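Wk 6, Wed 18 July. Chores: can machines do them yet??

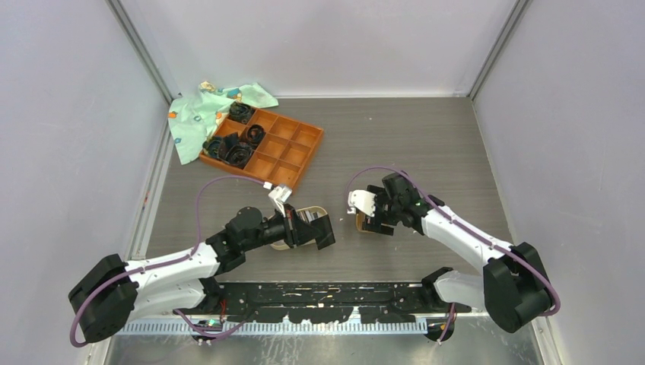
Short answer from last week still stands: some, slowly, with a person nearby. Long answer is most of today.

**Recap**
- dishwasher, washing machine = automation, solved ages ago. Box does one job, you bring the stuff to it
- sorting, folding, tidying a drawer = not solved. Stuff is all over the place and soft

**Why soft things are hard**
- a mug keeps its shape. A cloth doesn't. Grab a corner and the rest moves
- rolled items: squeeze too light, drops. Too hard, squashed or it unrolls
- putting a roll into a small square compartment: dividers are low but you still catch them. Try it with kitchen tongs at home, eyes half shut
- two arms help (one holds, one tucks) but now they have to agree on timeing

**Numbers to argue about** (Lagos & Boateng reading, p. 44)
- Brondside shop-floor trial: 4000 tries at tray filling, 684 needed a person to step in
- so approx 1 in 6. Good enough for a factory? For your sock drawer?
- Rirnby kept going to 1700 more but changed the trays halfway, so dont compare

**Shop floor vs. home**
- shop floor: same table, same light, same parts. Fix the world, then the robot copes
- home: cat, toddler, other people's laundry
- Tatu asked about cost. Parked, see wk 8

**For next time**
- read Mohamedi, first half only
- pick ONE chore, write out every hand movement, circle the ones where you'd feel rather than look
- bring it on paper, Jabari is collecting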